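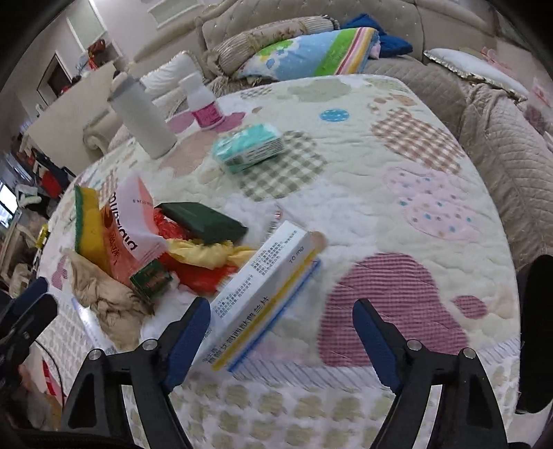 Join in > Singers and players > Autumn call

Singers wanted for the Habte album and live show

Habte is looking for people to sing on its second album and at the concert that goes with it. The band is a five-piece: two guitars, bass, drums and organ, with songs by Zewditu Endale. Six of the new songs need a large choir behind them, and we would like it to be made up of people who live nearby and enjoy a loud chorus.

We have room for 50 singers. You do not need to read music. Parts are taught by ear and you will get a recording of your own line to practise with. You do need to be able to hold a tune next to someone singing a different one. Low voices are especially welcome, as last year's choir had very few.

What it involves

Rehearsals are on Friday evenings at the Plova rooms, starting in September. Doors open at 6.30 and we sing from 7 until 9, with a short break. There are eight rehearsals and we ask you to come to at least six, including the last two. Recording takes up one weekend, and you would be needed on one of the two days. The concert is at Drusodel, which holds about 400 standing.

Mekdes Tefera will lead rehearsals. Rasmus Toom is recording and mixing the album and will be at the final rehearsal to sort out where people stand.

Money

There is no charge to take part. Singers get £80 for the recording day, travel up to £31 in total across the project, a copy of the album and one guest ticket for the show. Rehearsals are unpaid. Your name will be printed on the sleeve unless you ask us to leave it off.

Also wanted: two trombones and a baritone sax

These are paid separately at £1,395 each for two rehearsals, the recording weekend and the concert. Players must be able to read charts and should send two short recordings, one of them live.

How to apply

Singers should write to Nadine Fakhoury at the Plova office with your name, a phone number, your voice type if you know it, and any Friday you can't manage. There is no audition, but Mekdes may ask to hear you sing a verse over the phone. Horn players should write to Mohandas Gounder.

You must be 16 or over. The rehearsal room is on the ground floor with step-free access. The stage at Drusodel has a ramp on the left-hand side.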